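Old office tower – clone the drive or start again?

Forum > Desktop repair > Storage

tinbath
Posted Thursday, October 16, 2025

I have been handed a desktop from work that was going to the tip. It starts, gets as far as the login screen and then sits there for 20 minutes before it does anything. The drive is an ordinary hard disk and I am fairly sure it is the cause. I want to put an SSD in it and use it for accounts and email.

Two questions. Do I clone the old disk or do a clean install? And how do I fix a small SSD in a case made for full size drives? I bought a Rarkar 2.5 inch one because it was on offer.

kettle_lead
Clean install. If the old disk is slow because it is failing, a clone will read every bad patch on it and may finish it off. Copy your documents first, then leave it alone.

Can you post the inside of the case?

tinbath
Side is off. Both of these are the same machine.

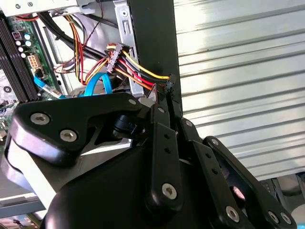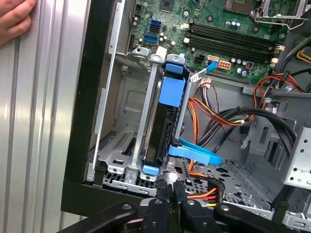 The disk I want to replace has been in there since the machine was new as far as I know, and our IT man, Abhishek Prajapati, says he never touched it. I have not taken it out yet. It stands upright in a carrier with metal rails and blue plastic on it, and there is a blue tab at the top. Do I pull the tab or squeeze something? I don't want to snap it, as I doubt I could get another.

oddsocket
Unplug the power and data leads from the drive before you pull anything. Then try the tab gently. On the ones I have had it lifts and the whole carrier comes with it, but yours may be different. If it doesn't move with light pressure, stop and look for a catch lower down.

For the SSD you want a 2.5 to 3.5 adapter bracket. The Clastedel one is plain steel and takes four screws. Then the bracket goes in the carrier where the old drive was.

mrs_pelham
You don't need a bracket. An SSD has no moving parts and weighs next to nothing. Mine has been held in with sticky pads since July and it is fine.

kettle_lead
Sticky pads let go when they get warm. I have opened two machines where the SSD was hanging by its cable. A bracket is cheap, buy the bracket.

mrs_pelham
Warm is one thing, a desktop that never leaves the desk is another. But fair enough, if the carrier is there he may as well use it.

northlight
I would clone. A clean install is only quick if you don't count putting all the programs back, and accounts software can be a pain about licences. Run a health check on the disk. If it passes, clone it and keep the old one in a drawer.

kettle_lead
It is taking 20 minutes to log in. I wouldn't trust a pass.

northlight
It could just as well be full of start-up rubbish. My sister's did the same and the disk was perfectly good.

oddsocket
Either way, note which of the SATA ports on the board the old lead goes to before you unplug it. There are two blue ones with a black one between them, and on some boards the colours mean different speeds or boot order. Put the SSD on the same port as the old disk and you should have less to change in the BIOS.

tinbath
Thanks all. Health check gave 31 warnings, so clean install it is. I have copied the documents to a stick and ordered the Clastedel bracket from Dhillon. Will leave the drive where it is until that comes.

northlight
31 is a lot. I take it back.

mrs_pelham
Do you have the licence key for the accounts program? Find that before you do anything else.

tinbath
It is in an email somewhere. Looking now.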